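Two arms, one rail: an open day at Kikby

By Aksel Eskildsen

The automation workshop at Kikby opens its doors once a year, and the crowd usually goes straight to the palletiser. It is big, it is yellow, and it moves crates at a speed that makes children step back from the fence. I spent most of my visit two rooms further in, beside a table with a flowered cloth on it.

The table belongs to Kurik, a small firm that builds two-armed workstations for handling light goods. Its rigs are sold to workshops and colleges under the name Stinirier. Vibeke Thoroddsen, who runs the engineering side, had agreed to let visitors watch a normal working session in place of a show. There was no music and no commentary. Two operators took turns, a third person reset the table, and anyone who wanted to ask a question could do so between runs.

The task on the day was the handling of small consumer items, and in particular the case for a pair of wireless earbuds. One arm holds the case while the other approaches it. What follows depends on the work sheet: open the lid, close the lid, pass the case across, seat an earbud in its slot. Each is a matter of seconds for a person. On the Stinirier each has its own page of notes, and most of those pages are about the ways it goes wrong.

The mechanical layout is plain. Both arms are mounted on a metal rail at the front of the table, one at each end, and they reach inwards and away from the operator. Thoroddsen said the firm had tried facing the arms towards one another from opposite sides and gave it up within a season. With both bases on a single rail there is one reference edge to measure from. If the table is knocked, both arms are out by the same amount, and a single check puts them right.

Reach is the price. The space the two grippers can share is a good deal smaller than the tabletop, and objects placed near the back corners are awkward for either arm. Operators learn to bring an item into the shared area first and do the fine work there. It adds a step, and the step costs time, but the failure rate drops enough to pay for it.

Svend Hviid was at the controls for the first session I watched. He has a background in watch repair and speaks about the rig in the same terms. The difficulty with an earbud case, he told me, is that it has no good side. The shell is rounded, so the fingers have a short line of contact and the case wants to roll out of them. Squeeze harder and the grip improves slightly while the lid becomes harder to move. His own practice is to take the case low and across its narrow direction, and to accept a light hold.

The fingers are open triangular frames, which give a little under load. A solid finger touches a curved object at one point and pushes it away. An open frame bends and follows the curve for a few millimetres. The drawback shows up with flat, thin things, where the same give makes it hard to know where the fingertip is. Hviid would like a second set of fingers for those jobs. Thoroddsen would like not to have to recalibrate every time he changes them. The matter had not been settled when I left.

Kurik aims for 200 completed runs of a task before it will discuss results with a customer, and 800 before it puts a figure in writing. A run counts only if it starts from a fresh arrangement of the table. Other objects are left out on purpose, cups and dishes among them, and they are moved between runs. The person doing the moving that day was Vibeke Kjærgaard, who worked from a printed list and did not chat.

I asked about the cloth. An earlier rig used a bare grey surface, and the recordings from it were clean and easy to work with. Customers then put the system on their own benches and it performed badly, having only ever dealt with small objects against grey. The firm now changes the table cover on a schedule. Vines and flowers are considered fairly hard, stripes harder, and a glossy white sheet under a strong lamp is the worst of the lot.

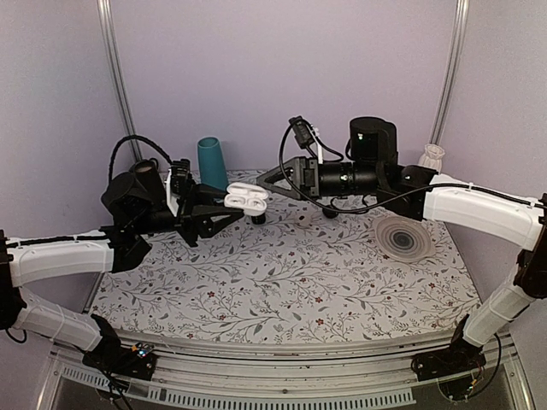 Cameras take up the larger part of Thoroddsen's attention. A view from a fixed point gives the overall position of things, but the grippers themselves hide the object at the very moment it matters. The wrist cameras are there to fill that gap. Each looks along its own gripper, so when one arm holds and the other approaches, the pair give two close views from different sides. Keeping the cables out of those views is a job in itself. Slack is needed for the wrist to turn, and slack cable droops. Kurik has been through several clip designs and is not happy with the present one.

Wear is the other running concern. The firm logs each joint and inspects the wrist after 3000 cycles, earlier if the operator reports play. Þórarinn Ladefoged, who services the rigs, had a dismantled joint laid out on a bench by the door and was willing to explain it to anyone who stopped. His view is that most reported faults are loose connectors. He carries a small screwdriver and checks those first.

Mikkelsen, a packing firm with a plant nearby, has a trial unit on order and had sent two of its line staff to watch. Their questions were the most useful of the afternoon. They wanted to know how long it takes to clear a dropped item, who is allowed to reach in, and whether the arms must be powered down to do it. The answers were: less than a minute, the trained operator only, and yes. One of them wrote all three down.

Delivery to Mikkelsen is planned for September. The first task will be sorting returned accessories by type, with earbud cases among them. The Kikby workshop can be visited by appointment outside the open day, and groups should say in advance whether they want to see the palletiser running.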